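About Us

Hi, and welcome to Pundeck! If you came in through a book review (most people do) and are now wondering who on earth is behind all of this, this is the page for you. Get a drink, I ramble.

Pundeck is a small review site for science fiction, mainly the kind that comes in series. Space opera, colony stories, generation ships, first contact, the odd time loop. I started it because I kept buying book four of things by accident. You know how it goes: the cover has a nice big ship on it, the blurb says "the stakes have never been higher," and you are eighty pages in before it sinks in that everyone already knows each other and somebody's dead sister is very important. I got so fed up with this that I began keeping a list of what order everything went in, and then notes on the list, and then the notes got longer than the list. So, a website.

The very first review was of a colony novel called Nosemon, and I still link to it even though I'd write it differently now. I gave away a whole subplot about the water plant without any kind of warning and got some pretty sharp emails. Fair enough! Every review since then has had a spoiler line, and nothing past the first third of the book goes above it. If you only want to know whether to buy the thing, stop at the line.

We're a group of six these days. All of us have day jobs, we live in four different time zones, and we've met in person exactly once, at a convention hotel with terrible elevators, where we spent most of the weekend arguing about whether a book with a dragon in it can be science fiction. (I say yes if the dragon came on a ship.) Two of us read mostly military SF, one reads nothing published after she was born, and the rest of us will take whatever is next on the pile.

What we review

New releases, mostly, from big publishers and small presses and authors who put their books out themselves. We don't treat those any differently, and I mean that. Some of the best stuff I've read lately came from people doing it all on their own with a cover they paid for out of a tax refund. We also do a lot of older series, start to finish, one book at a time. The longest one so far ran to 22 volumes and took us from one January well past the next. Would I do it again? Ask me when I've finished the prequels.

We don't do horror unless it's in space, and we don't do romance unless it's in space either, but the bar for "in space" is low.

How the ratings work

Every book gets a score out of 9. People ask why it isn't ten, and the answer is that when it was ten, everything got a seven. Taking one number away made us all think harder, and now there's a proper middle to the scale. A five is a book I was happy to read on a train. A nine is a book I'd push into your hands at a party, and we've handed out very few of those.

Series get a separate score once they're finished, and it isn't an average. A series with a so-so start and a great ending can come out higher than any of its books, and yes, it goes the other way too. I'm still sore about the Nalero trilogy. Two wonderful books, and then the third one spends half its length in a trade negotiation and blows up the only ship I cared about in a footnote.
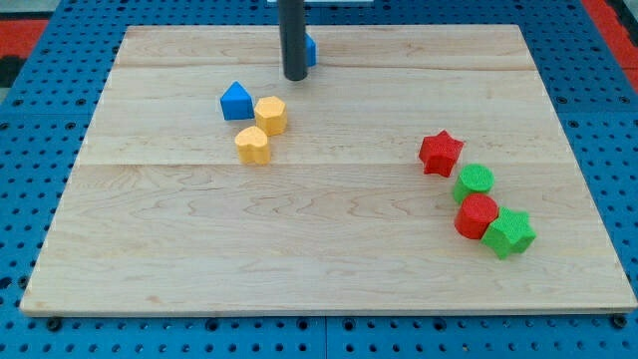 Light maple on a blue pegboard table.

The reading list

This is the part of the site I'm proudest of. It has 146 series on it right now, all with the reading order spelled out, including where the short stories fit and which ones you can skip. If an author has said to read them one way and the fans swear by another, we give you both and tell you which one we'd pick. It gets updated whenever somebody announces a new book, or whenever one of you writes in to tell me I've put a novella in the wrong place, and that happens a lot more than I'd like.

There's a printable version as well. It's plain and ugly and prints fine in black and white. Take it to a used bookstore, cross things off, spill coffee on it.

Paulík

Paulík is our newsletter, and it's named after a ship's cook in a story one of us wrote in college and won't let the rest of us read. It goes out once a month with the new reviews, a few preorders worth knowing about, and one older book that we think got overlooked. There's usually a bit at the end where I complain about covers. Signing up takes an email address and nothing else, and the link to leave is right at the top so you don't have to hunt for it.

Sending us a book

Please do! Ebook files are easiest for us. Tell us the title, where it falls in the series, and whether it stands on its own. If it's book three, we'd love to have the first two as well, since none of us will start in the middle (see the beginning of this page). We can't promise a review, and we can't promise a kind one, but we don't review anything we didn't finish. We never charge for a review and we don't show it to the author before it goes up.

Please don't send the same book to all of us separately. We do talk to each other.

Writing for us

We open up for new reviewers now and then, normally when somebody has a baby or moves house. You don't need to have written for anyone before. Send a sample review of a book you liked but had problems with, because those are the hardest kind to write and they tell us the most. Raves are fun, but I can't learn much about you from a rave.

Getting in touch

The contact form goes straight to me, and I read everything in the evenings after the dishes are done. Corrections to the reading list get answered first, then review requests, then arguments. I do like the arguments, so keep sending them, and if it's about the dragon thing, put "dragon" in the subject line and I'll forward it to the others.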